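Galeria: as nossas regras da bancada, com fotos

Olá de novo! Prometi há meses que ia pôr aqui as regras que usamos quando trabalhamos com os braços, e a Shiuli Sultana (que lê tudo o que publico e depois me manda mensagens às onze da noite) já me perguntou três vezes onde é que isso andava. Pronto, cá está, escrito em novembro, com chuva lá fora e café frio ao lado do teclado.

Aviso já que não sou jurista nem auditora. Trabalho na Zuvus, numa equipa pequena, e o que se segue é a nossa folha interna, aquela que está colada na porta da sala, passada a português de gente. A folha começou por ser uma adaptação do manual do projeto Prumwood, que tinha linguagem tão solene que ninguém passava da segunda página. Fomos cortando, cortando, e ficou com uma página de frente e meia de verso. As normas oficiais de segurança continuam a valer por cima disto tudo, claro! Se a vossa oficina tem um responsável de segurança, falem com ele antes de copiarem seja o que for.

Antes de ligar

Volta à mesa a pé, sempre. Parece uma parvoíce, mas ver a bancada do lado de trás mostra coisas que do posto de comando não se veem. Quem faz a volta é quem vai operar, não vale mandar o colega.

Botão de emergência testado no início de cada turno, com o braço parado e depois em movimento lento. Se houver 2 botões, testam-se os 2. Assina-se na folha. Na Jekix, onde estive antes, a folha era assinada toda de uma vez ao fim do mês, e eu jurei que nunca mais.

Mangas justas, cabelo preso, cordões do crachá fora do pescoço. O crachá vai no bolso. (Sim, Shiuli, também nas visitas.)

Quem pode estar onde

Uma pessoa ao comando e uma a observar, e a que observa tem a mão perto do botão e não está ao telefone. Parece óbvio, mas foi a regra que mais discussão deu, porque em semanas apertadas toda a gente quer adiantar relatórios enquanto o braço trabalha. Perdi essa discussão uma vez e ganhei-a nas seguintes.

O máximo na sala são 4 pessoas, contando com quem opera. As visitas ficam atrás da linha amarela que pintámos no chão da entrada, e se alguém a pisa a sessão para. Paramos mesmo, e depois recomeçamos com calma.

Mãos na mesa só com o movimento suspenso e com um "parado" dito em voz alta pelo operador. Em voz alta! Um aceno não chega. Trouxemos este hábito da formação na Talukder e acho que foi a melhor coisa que de lá veio, tirando talvez os pastéis do intervalo.

O trabalho na mesa
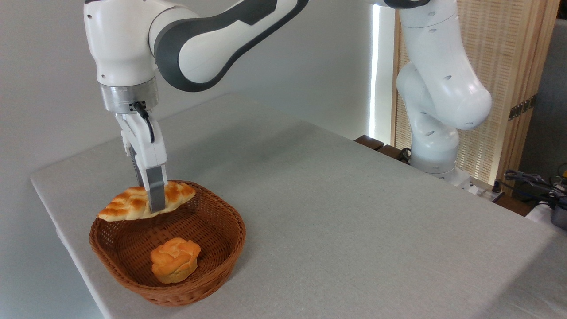

A regra da mesa limpa é a minha preferida e a que mais defendo: em cima da bancada fica o que a tarefa pede, e as ferramentas vão para outro lado. Quando a tarefa é arrumar pão, isso quer dizer um cesto, os pães e mais nada em cima do pano. Reparem também na altura a que o pão entrançado vai, mesmo por cima do rebordo do cesto. Gostamos de largar as coisas de baixo, nada de as deixar cair de longe, e a pinça agarra a meio para a carga ficar equilibrada. Para objetos que se amolgam, começamos com a força no mínimo e subimos devagarinho.

O segundo braço conta sempre como ligado, mesmo recolhido e sem nada na pinça. Ninguém se encosta a ele, ninguém lhe pendura o casaco, e a volta a pé inclui a base dele também.

Cabos: presos ou encostados atrás, longe do percurso do braço, e com folga suficiente para o movimento todo. Faz-se um ciclo completo em lento só a olhar para eles. É aborrecido e demora, eu sei.

No fim

Braços na posição de repouso, pinças vazias, comando desligado e só depois a alimentação. A ordem importa e está escrita junto ao interruptor em letras enormes.

Tudo o que correu de maneira esquisita vai para o caderno, mesmo que não tenha acontecido nada de grave. Uma linha serve. O caderno não é para apontar culpas, e quem o usar para isso ouve-me.

A folha é revista de 4 em 4 meses. Na próxima revisão quero mexer na parte das visitas, que está confusa, e acrescentar qualquer coisa sobre comida usada nos ensaios (não se come, por muito bom aspeto que tenha!). Se tiverem uma regra vossa que funcione bem, deixem nos comentários que eu levo-a à reunião.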